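La pinza se cierra sobre el mango del cuchillo pero se le resbala (simulador, proyecto de clase)
Preguntado por Amber Visser en Proyectos de estudiantes
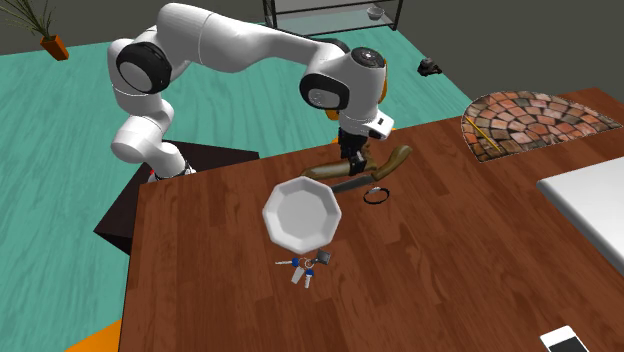 Captura de la simulación: la pinza sobre el mango del cuchillo, con el bol y las llaves al lado.

Hola. En el taller de robótica tenemos que entregar una tarea de recoger objetos de una mesa. Con el bol no hay problema. Con el cuchillo, de 10 intentos salen 2: los dedos cierran, el brazo sube y el cuchillo se queda en la mesa o cae a medio camino. Ya subí la fricción y no cambia nada. ¿Alguna idea? Entregamos el sábado.

3 respuestas

Manju Sandhu
Mira la malla de colisión del mango. Si la importaste con la envolvente convexa por defecto, el mango curvo queda más gordo de lo que se ve y los dedos tocan en un solo punto. Divídelo en 6 u 8 piezas convexas. Comprueba también el giro de la muñeca – los dedos tienen que cerrar perpendiculares al mango, y tu cuchillo está algo en diagonal.

druvier_taller
A mí me pasaba lo mismo y bajé la velocidad de subida. Funciona a veces.

kamuvix
¿Qué simulador es? Sin eso es difícil decir nada. Prueba a reinstalar.

Comentario de Amber Visser
Era la malla. Con 8 piezas ya sale 8 de 10. Los dos fallos son por el giro, lo miro mañana. Gracias, Manju.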